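Bits and Bobs Bins - FAQ

Quick answers, will add more when I get a minute. Last updated 11/8/22

What is a bits and bobs bin?
The big metal bin by the sorting tables at Vastside. For anything that hasn't got a shelf yet. Cups, tools, odds and ends from house clearances.

What can I put in?
Small household things. Tape measures, plastic cups, drinking glasses (see further down), kitchen bits. If you can lift it with one hand it's probably fine.

What can't I put in?
Batteries, paint, knives, food, anything leaking. No clothes either, those go to Cele round the corner.

Does it matter that the bin is scratched?
No. It's a metal bin, had years of things dropped in it. Scuffs on the floor and walls are normal. If you find a sharp edge tell us.
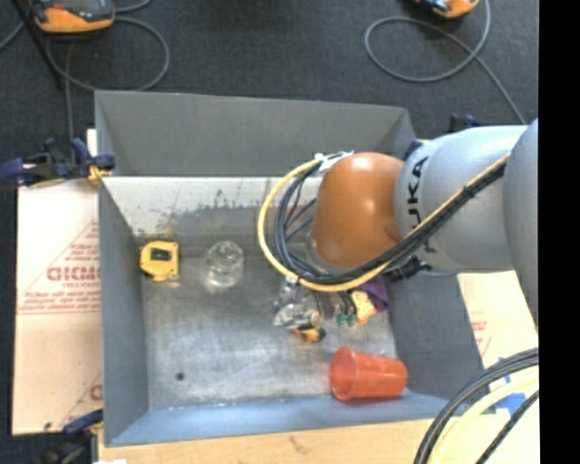

Answers by Godelieve Verschueren
Vastside Reuse, sorting and shelves

Can glass go in with everything else?
Yes but put it in by hand, gently, and leave space round it. Don't tip a box out on top. Chipped glass goes in the Lalance tub by the door, not here.

Why do you ask us to spread things out?
Quicker to see what's there. A tape measure under a heap of cups gets missed, then somebody asks for one and we say we've none.

Do cups need to be washed?
Please. Rinse is enough. Plastic ones too, and don't stack them wet, they stick togehter.

How full is too full?
If you can't see the floor, stop. Start a Stistine crate instead, they're under the table. Max 2 crates each visit.

How long do things stay in?
3 days, then sorted to shelves or scrap.

Can I take something straight from the bin?
Ask first. Usualy yes. Most small items are 20p.

I dropped something in by mistake, can I get it back?
Come as soon as you can and say what it looks like, colour helps. Keys and phones are kept at the desk till the end of September.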